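Shared folder on the office server drops to read-only after sleep

Posted in Networking > File sharing

We have a small file server in the back office, shared to 2 desktops over a wired switch. When either desktop wakes from sleep, the mapped drive opens normally but every save fails with "You do not have permission." Logging off and on clears it. The idle timeout on the server is set to 600 seconds. Both desktops use the same account name as the server, with different passwords. Is this a timeout problem or a password problem?
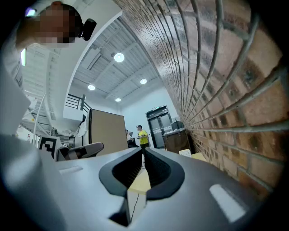
Back office, January

I have already replaced the patch cables and updated the network drivers. No change.

stulico_desk

Rätsep

Password problem. The drive was mapped with saved credentials. After sleep, the desktop reconnects with the local logon first. The account name matches, the password does not, and the server falls back to guest access, which on your share is read-only. Three steps:

Delete the saved entry for the server on each desktop.
Turn off guest access on the share.
Map the drive again using the full form, server name, backslash, account name.

If guest access is off and the fault remains, you will get a logon prompt in place of the silent downgrade, and the server log will record the failed attempt. Post that line.

The timeout only closes idle sessions. Raising it hides the fault for longer.

skenon

Set the timeout to zero. Worked for me.

Zakau

Rätsep's steps are correct, with one addition. If the drive is mapped by a logon script, the script will put the old entry back. Check the startup folder and the task scheduler before remapping.
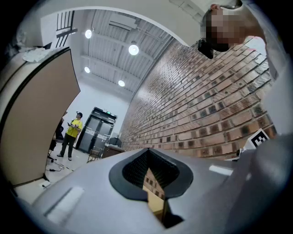

Zakau, 12 May 2019

Edited to add: on older server firmware the guest setting is stored per share, and the global switch does not override it. Open each share and check it there. Restart the file service afterward. A full reboot is not required. Event 147 in our log was the guest fallback, but the numbering differs between firmware versions, so search for the word "guest" as well.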